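Section 4: Setting up a bay and working your first shift alongside the machines

If you have come over from the old hand-folding line, welcome! The work you know is still the work. You will be making beds, straightening sheets and putting things where they belong, as before, but now with a hand-held gripper, and the wheeled machines learn the job from what you do. We have been running this way at the Vestex hall since March and most of us would not go back. This section covers the bay itself, the hand-held gripper and the start and end of a shift. Charging is in Section 3. Faults are in Section 6.

Before you start

You need:
a signed-off gripper
a bay card from the rack by the door
flat shoes with a closed toe
the Candideo app open on the shift laptop, logged in under your own number

Leave rings and bracelets in your locker. Long sleeves are fine if they are close at the wrist.

4.1 Preparing the bay

1. Check the bay card. It tells you which task you have (bed, table, rail or shelf) and which items belong to it.

2. Walk round the bay once. Look for trailing cables and for anything heavy near an edge.

3. Lay the base sheet and pull it towards the foot of the bed. Don't chase every crease. A bed in somebody's house has wrinkles in it, and a machine that has only ever met a perfect sheet is no use to anyone.

4. Put out the items on the card. Soft things and stiff things should be mixed: a bag, a cloth, a few sheets of paper. Vary where you put them from one run to the next.

5. Tap "Bay ready" in Candideo. The tile goes green.

Note: Papers count as items. Please don't tidy them away for the person before you, even if they look like rubbish. We lost most of a morning to this once.

4.2 Picking up and checking the gripper

1. Take the gripper by the handle, never by the fingers.

2. Look along both fingers. Every screw head should sit flush. If one stands proud, put the gripper in the red tray and take another.

3. Press the pads together gently and let go. They should meet flat and open again without sticking.

4. Wipe the pads with a dry lint-free cloth. No sprays.

5. Start a run in Candideo and wait for two short beeps. One long beep means the gripper has not paired, so stop the run and try again.

Caution: Keep your free hand out from between the pads while a run is open. They are not strong enough to break anything but they do pinch.

4.3 Working a run

1. Bring the gripper in low over the bed, with both pads open, and stop for a moment before you reach for anything. That pause gives the software a clean starting point.

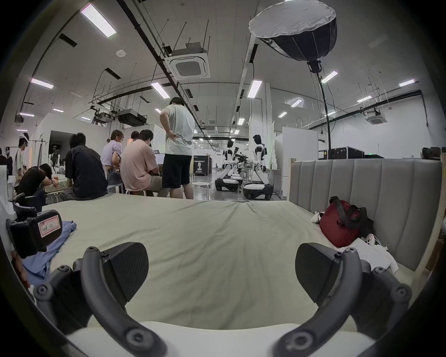 Bay Operations and Training, Vestex Hall

2. Choose one item and go to it in a single smooth movement. For a bag, take the strap. For cloth, take a fold near the middle. For paper, slide one pad under the edge first and then close.

3. Lift, move, set down, open. Keep to the pace you would use at home. New starters nearly always go too slowly because they feel watched, and it makes for odd, stiff runs.

4. If you drop something, carry on and pick it up again. Dropped items are welcome! Grilodix, the program that sorts the runs overnight, keeps the recoveries in a folder of their own, and they are some of the most useful material we have.

5. When the task on the card is done, bring the gripper back to where you began, hold it still and end the run.

Note: You will hear people chatting, typing and walking about while you work. None of it spoils a run. There is no need to ask for quiet.

Note: A full set for one bay is 94 runs, shared across the shift. It is a target for the bay and it is never held against one person. If your wrist aches, swap to the laptop desk and let someone else take the gripper.

4.4 Sharing the floor with the wheeled machines

The humanoids live in the aisle. On the old line the aisle was for trolleys, so this is the change people notice most.

1. Treat every machine as live until its page in Candideo says "Parked".

2. Pass on the side away from the arms wherever you can. If the arms are forward, leave a full arm's length of your own as well.

3. Don't push a machine by the torso. To move one by hand, park it, release the base brake and push from the base handle with a second person walking ahead.

4. Keep bags, stools and coat rails off the wheel tracks whenever a machine is about to move.

Caution: The softbox stands are taller than they look and their cables hang down. Walk the cable side before you release any brake.

4.5 What has changed in your job

We get asked this on every induction, so it has a place in the manual. The repeat lifting is far lighter than it was. The early start has gone. In its place there is more sitting down together over a laptop, going through runs and deciding which were good, and the people who are best at that are the ones who did the job by hand for years. They spot a clumsy grasp straight away. By 18th November the hall had recorded 2420 runs, and 666 of them were marked up by former line staff. It is lovely to watch a machine take hold of a strap the way you showed it!

Anyone may train on review. Put your number on the Yin sheet by the kettle. Yin is the name of our review group, and new people are paired with an experienced reviewer for their first two shifts.

4.6 Ending the shift

1. Close any open run.

2. Return the items to the crate marked on the bay card. Leave the base sheet on unless it is dirty.

3. Wipe the pads again and put the gripper back on its charger. The light should turn amber.

4. Write anything odd in the bay log, even if it seems small.

5. Log out of Candideo. If the laptop is still sending runs, leave the lid open and put the "Uploading" card on top of the keyboard.

For help during a shift, ring extension 1713 from any wall phone and give your bay number first.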